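How to Clear and Reset a Wooden Table

A wooden table in the living room collects things all day. This routine takes me 20 minutes, usually in June when the windows are open and dust settles on everything. It works for any finished wood top, round, oval or square.

What you need

Two soft cloths
A bowl of lukewarm water with a drop of dish soap
A tray or shallow box
A felt pad for anything with a rough base

1. Take everything off. Put small items on the tray so they travel together. Carry glass separately, one piece at a time, and hold it low on the body. Tops and lids can come away in your hand.

2. Sort before you wipe. Keys, chargers and mail have their own places in our apartment in Plendville, and none of those places is the table. If something has been there for more than 8 days, it probably belongs in a drawer.

3. Dust with a dry cloth, following the grain. On an oval top, do the middle first and then go once around the edge.

4. Wring out the second cloth until it no longer drips. Wipe the top, then dry it right away with the first cloth turned to its clean side. Standing water leaves pale marks that are hard to get out. For sticky rings, lay the damp cloth on the spot for a minute and wipe again. Don't scrape.

5. Check the bottoms of things before they go back. Vases and organizers pick up grit, and grit scratches. I stick felt under ours. Jorkier sells sheets you cut to size, but any kind will do.

6. Put the large pieces back first. Pick one end of the table for storage and leave the near side open for eating or working.

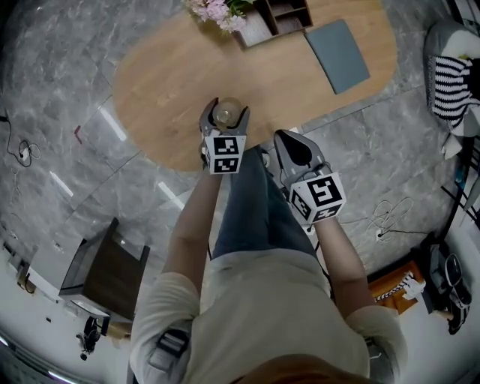
Small glass pieces go on last, when nothing else has to be moved past them. Set them down flat and let go only when the base is resting on the wood. The dark organizer box and the pink flowers share the far end, which leaves plenty of bare top along the near edge. The gray-blue mat lies to the right at a slight angle, and I straighten it once the glass is in place. Change the flower water at the sink and dry the outside of the vase before you bring it back.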